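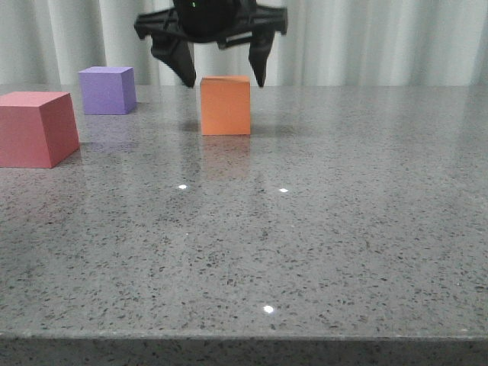 Fingers open over the orange cube, with the red and purple ones off to the left. Bench at Jastwood, before the house rules were rewritten.

Rules of the Bench: a gallery
Words by Nesma Belkadi
Posted February 28, 2021

I was asked to put together a page on good practice for small gripper benches, to go with the new house rules that Jastwood brought in over the winter. The rules run to 48 clauses. I have read all of them twice, and I would keep perhaps a third.

My trouble with documents of this sort is that they are written by people thinking about audits. A clause gets added after a bad week, it stays for years, and in the end the staff learn which ones matter by watching each other. So I have set the rules I think are worth arguing over next to the work they are meant to govern, and left out the parts on signage and footwear.

On the pick position
Clause 6 says the fingers must be opened wider than the part before the gripper comes down to it. Fine. Look at the orange cube and there is room to spare on both sides. What the clause does not say is how much room, and I asked three times. Szalai, who supplied the draft text, gave me "adequate clearance". I would like a number, or I would like the word "adequate" taken out so that we stop pretending it is one.

On the worktop
The draft wants a matt, plain surface under any bench that uses a camera for finding parts. The one you see is polished speckled stone, and it throws back the colour of the cubes and the lights overhead. By the letter of clause 11 it fails. I would still ask for evidence before anybody rips out a good worktop. Plitum ran 128 picks on matt board and sent us a very confident letter, but they did not run any on stone, so I don't know what they think they compared.

On the backdrop
A plain, light background is recommended, and a white curtain meets that well enough. It is cheap too. The draft goes on to ask for a "certified neutral screen", and I have yet to find out who does the certifying. Kaslow sell one. Kaslow also sat in on the meeting where the wording was agreed.

On test parts
Foam cubes are allowed for set-up work and I have no quarrel with that. Foam forgives a bad grip. My worry is the next line, which lets a bench pass its yearly check on foam alone. If your real parts are glass jars, a pass with foam tells you very little, and the certificate on the wall won't mention it.

On indicator lights
Under clause 21 a green light on the gripper is to be "taken as confirmation of safe status". There is a tiny one up on the housing, if you look for it. I would not put my hand under anything on the strength of a light that size, and I would not want a trainee told to. Check at the control panel, and check the stop button while you are there.

On keeping records
Every bench must now keep its log for 30 days. In January I asked what happens on the day after that and was told the matter was under review. It still is. Comments on the draft go to the Jastwood front office, on paper, one form per clause.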